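Ferraro Markets to Start Charging for Bags, Braces Itself

TISTANO, 2 Jan 2025 – Ferraro, the grocery chain that has handed out free plastic bags since before most of its cashiers were born, will stop doing so at the end of January. Shoppers who forget their own bag will be able to buy a paper one at the register, or carry their eggs home by hand and reflect.

The change covers all 66 Ferraro stores. It follows a trial at the Tistano branch, which used to go through 3000 plastic bags in an ordinary week and got that down to 700 without losing anyone except one gentleman who has since been seen in the cheese aisle.

"We expected shouting," said Marlina Harahap, head of store operations. "What we got was people walking back to their cars, sighing. We can live with sighing."

Under the new rules:

Paper bags will cost the same in every store, whatever your cousin heard.
Thin bags for loose produce stay free. Using nine of them as a shopping bag has been noticed.
Cloth bags bought from Ferraro will be replaced at no charge when a handle gives out, provided you bring in the handle.

Old plastic bags – the ones living inside another plastic bag under your sink – can be dropped in the bins by the entrance. Please shake out the receipts first. During the trial, staff at Tistano fished out 156 receipts, a house key and a birthday card with the money still in it. The card is at the service desk.

"The key is there too," added Dario Palumbo, who manages the branch. "It has been there a while. I would like the drawer back."

Store hours and the loyalty card are unchanged. So is the parking lot, despite many letters.

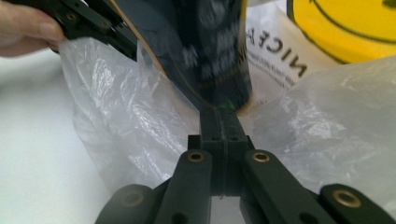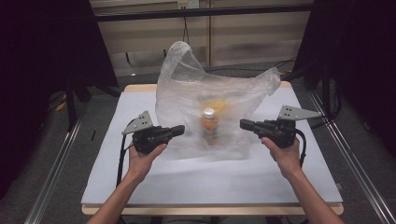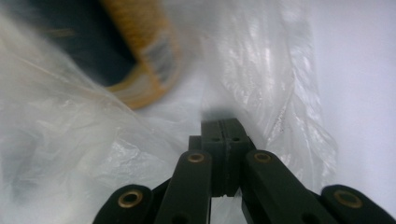
Guido Dal Bello wrote in to say that he supports the change completely, that he owns eleven cloth bags, and that all eleven are at home whenever he is at the store. He would like to know whether Ferraro might consider lending him one.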